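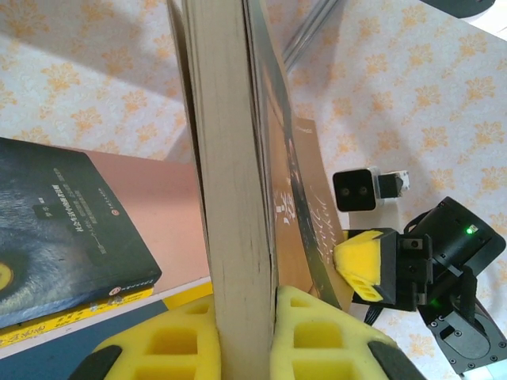 Thick paperback, edge on. Cover curling a bit at the lower corner.

How to flatten a curled paperback cover

Quick one, writing this between other jobs. Works on most paperbacks, thick or thin. Not for anything old or valuable - take those to a book repair person.

What you need
- 2 sheets of plain white paper
- a flat board bigger than the book (mine is an old shelf from the Limbridge house)
- weight. Other books are fine, big ones

Steps

1. Stand the book up and look at it from the page side. Cover bending away from the pages? Which corner? Remember it.

2. Dust the page edges with a soft dry brush. Hold the book shut tight while you do it or the dust goes down between the pages. Specks that don't brush off, leave them. No wet cloth!!

3. Bend the curled corner back the other way, very gently, with your thumb. Don't crease it. Dark printed covers show a white line the second you do and theres no fixing that.

4. One sheet of paper inside the cover, one on the outside. Smooth.

5. Lay it flat, spine square, board on top, weight on the board. Check the spine again, thick books like to lean.

6. Leave it 72 hours. Don't peek. I did 24 once and the corner came right back up.

Still curling? Same again, fresh paper. My worst one took 2 rounds back in October, the heating was on and the shelf was right over the radiator. Moved the shelf afterwards.

Storing: upright, snug but not jamed in. You should be able to pull a book out without dragging the nieghbors.

Updated 24 December 2021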